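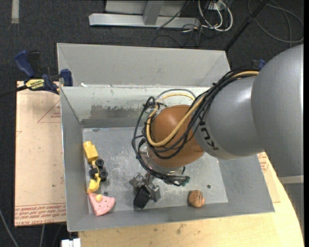 Bienvenido Saludo wrote back to our first draft that a toy bin is not a storage system, it is a place where toys go to be forgotten, and would we please say so on page one. So, page one: he has a point. Our project set out to find how toys should be kept in a shared playroom so that children can find them and adults can stand to look at them. We began with bins because bins are what everybody already owns.

The metal kind came with high hopes. Metal doesn't crack, it wipes down, and it looks as if it means business. It also scratches, chips and shows every mark it has ever received, which one parent called "character" and another called something we left out of the appendix.

2. What we kept in it

We stuck to small toys, the sort that end up underfoot: a yellow block with a knob on top, a yellow and black vehicle with a scoop, a pink slice of toy cake with dark dots. Crisanto Mangubat wanted them sorted by type. This raised the question of what type a slice of cake is. He said food. I said wedge. We lost most of an afternoon to it and the supervisor's notes from that day read, in full, "cake?"

In the end we tried two rules. Under the first, toys went in wherever they landed. Under the second, they were lined up along a wall of the bin, with the rest of the floor left open. The second rule looks fussy and I argued against it. I was wrong, and Crisanto has asked that this appear in the report.

3. What happened at Kirnness

The Kirnness playroom let us run both rules through May, on a budget of $83, most of which went on labels that peeled off. Lined-up toys were found faster and put back more often. The children ignored the labels completely and went by color. Yellow things were put next to yellow things with great seriousness. The cake went in a corner and stayed there, and when an adult moved it, it was moved back.

The noise was our real problem. A block dropped into a metal bin can be heard in the parking lot. We tried a felt liner, which helped until it met a juice box. We have no third idea.

4. Recommendations

Use a shallow bin, keep the toys to one side, and sort by color if the sorters are under five. Skip the labels. If the room has a hard floor and thin walls, think about plastic. Bienvenido would like it added that a shelf would also do. We did not test a shelf. The Holroyd group is testing shelves, and they have been unbearable about it.

Shares: 83
Comments: 2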